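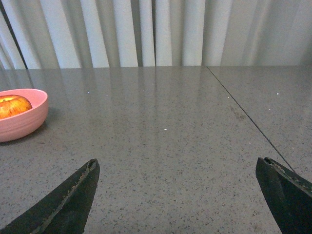

Worktop joints: notes from one kitchen
Yetunde Oyelaran
Sep 20, 2022

1/ Grey speckled worktop, polished, two slabs, one seam. The client in Gimthorpe asked why the seam shows at all. Short version: every joint in a hard worktop shows. What you control is how much.

2/ Flecked patterns hide a joint better than plain ones. The eye has plenty of dark specks to land on already. What gives the line away is usually the colour of the filler, so mix it to the background grey and leave the specks alone.

3/ Gloss is the harder part. A polished top picks up whatever stands behind it, in this case the folds of the curtain. If the two slabs are even slightly out of level, the reflection changes at the joint and you notice that before you notice the line.

4/ Same goes for shade. The smaller side of this one looks a touch lighter and duller than the other. Could be the angle of the light, could be the polish. Look at it from both ends of the room and again after dark with the lamps on before deciding.

5/ Checking level: steel rule on edge across the joint, torch behind it. Light under the rule means a step. Then drag a fingernail over the line in both directions. If it catches one way only, that is the high side.

6/ Cleaning. Warm water, a drop of washing-up liquid, microfibre cloth, then a dry cloth. Wipe along the seam. Wiping across it leaves crumbs and grease in any low spot and the line darkens over the months.

7/ I used the Harb stone cleaner on this kitchen in August. It left a faint film which only showed against the window. Two rinses cleared it. Back to washing-up liquid.

8/ No scouring pads, no cream cleaner. Both dull a polished finish and you can't bring it back evenly by hand.

9/ Heat. Trivet under every pan, and keep the kettle and toaster off the joint. Fillers move differently from slabs.

10/ Akihiko Katayama asked about having the joint redone. Jomska quoted 184 for a rake-out and refill, and 600 if the whole top is repolished afterwards. Arneris wanted 55 just to come and look. The client is leaving it as it is for now.

11/ My rule measures the full depth of the top, front to back, so I can check the joint in one go. A short one misses a dip in the middle. Next thread is sealant at the upstand.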